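Small meeting room with a glass wall, what to do about blinds and noise
Office Fit-out and Furniture > Small offices
13 replies

wgwynne
Posted Wednesday, 9:12 am

We have taken over a small meeting room on the third floor of the Brinley building. One side is a glass partition with horizontal blinds, the rest is plain white wall. Two questions. Would you keep the blinds or replace them with frosted film? And is a round table a mistake in a room like this? My business partner wants a rectangle against the wall.

pokurcombe_joiner
Posted Wednesday, 9:40 am

Keep the round table. You get more people around it without anyone stuck at a corner. If it is solid wood, put felt pads under the plants and oil it twice a year.

T. Yorath
Posted Wednesday, 10:05 am

Disagree on the table. Round is fine for talking but bad for laptops and worse for a screen. Everyone on the near side ends up twisting their neck. We swapped ours for a rectangle and I would not go back.

On the film, get a quote first. Ours was $74 a panel before labor.

bllewellyn
Posted Wednesday, 10:31 am

Film does nothing for glare from the ceiling lights. You still get white streaks on the glass whenever the lights are on. Blinds at least let you choose. They do collect dust, so budget for someone to wipe the slats.

wgwynne
Posted Wednesday, 11:02 am

Thanks. There is no screen in there and no plan for one, so the neck problem doesn't apply. The bigger complaint is air. It gets stuffy by mid-afternoon and the fan we have is loud on the top setting.

Quentin H
Posted Wednesday, 11:48 am

Which fan? I have a Mocanu pedestal and it is fine on low. Point it at the wall and let the air bounce back. Aimed straight at the table it just blows paper.

T. Yorath
Posted Wednesday, 12:15 pm

A fan moves stale air, it doesn't replace it. Ask building management whether that room has a supply vent at all. A lot of these glass boxes were put in after the ductwork.

gwil_lewis
Posted Wednesday, 1:20 pm

Seconding the vent question. Also check the chairs. High-back mesh chairs with arms won't always tuck in at a round table, and in a small room you notice it.

wgwynne
Posted Wednesday, 4:37 pm

Asked about the vent, waiting to hear. For now the blinds stay and so does the round table. Black fan over by the white wall, mesh chair on the far side, a couple of small potted plants on the table. I'd still like opinions on the fan position.

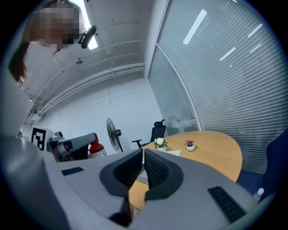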